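Assistant coach, wheelchair basketball (part-time)
Drenside Wheelchair Sports Club

Drenside Wheelchair Sports Club is looking for an assistant coach to work with its second team and its junior group. The post is part-time, paid by the session, and runs for one season from April, with the option to renew for a second.

About the club

We play wheelchair basketball at Amegashie Sports Centre and have two senior teams, a junior group and an open beginners' session. The first team is coached by Hicham Kettani and the second team by Faith Ogola. Members include disabled and non-disabled players, and people of all ages train together on Saturday mornings.

The second team went up a division last season and now has longer away trips and a fuller fixture list. Faith has been running both that team and the juniors without regular help. The assistant coach will take over much of the junior work and share the bench on match days.

What you will do

Plan and lead the junior session every Saturday from 9.30 am.
Assist Faith at second team training on one weekday evening.
Attend home matches and as many away matches as you can. We expect at least half.
Teach chair skills to new players, including starting, stopping, turning and safe contact.
Check club chairs before each session and report faults to Said Shehata, who looks after the equipment.
Keep the attendance register and pass on any concerns about a player's welfare to the club's safeguarding lead, Rohani Purba.
Help with player classification paperwork at the start of the season.

What we are looking for

You must have a basketball coaching qualification, or be part way through one and able to finish it before the season ends. Experience in the running game is fine if you are willing to learn the wheelchair game. You should be comfortable coaching from a chair, whether or not you use one day to day. We will lend you one.

You also need to have worked with children or teenagers in a sports setting, and to be able to explain a drill in more than one way. Some of our juniors are deaf or have a learning disability, and sessions have to work for them too.

A driving licence would be useful but is not required. Players and coaches share lifts to away games, and the minibus has a tail lift and space for chairs.

Pay and expenses

The fee for the season is £4000, paid monthly. Travel to away matches is paid on top at the club's usual rate. We will also pay for first aid and safeguarding courses if yours have run out. If you are still working towards your qualification, the fee is £3000 until you pass and goes up from the following month.

The post is funded by the club and by a grant from the Kendimari Fund. It is subject to a background check, which we arrange and pay for.
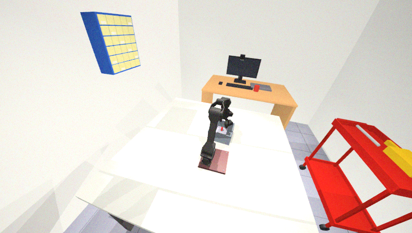

Simulated robot arm over a block with a red peg.

How to apply

Send a letter of no more than 2 pages, saying what you have coached and what you would like to do with the juniors in your first few months. Include the names of two people we can contact, one of whom has seen you coach. You can apply by email or post, or record your answers as a video or audio file of up to ten minutes. British Sign Language videos are welcome.

Applications go to Mahmoud Metwally, Club Secretary, Amegashie Sports Centre, Priltilska Road, Drenside. Please put reference 1014 on the envelope or in the subject line.

Shortlisted applicants will be asked to run a 20-minute drill with the junior group, followed by a short interview with Faith and Rohani. The hall, changing rooms and meeting room are all step-free. Tell us when you apply if you need an interpreter, a particular type of chair or a different time of day.

If you would like to watch a session before applying, come along on a Saturday morning and ask for Faith at the hall door.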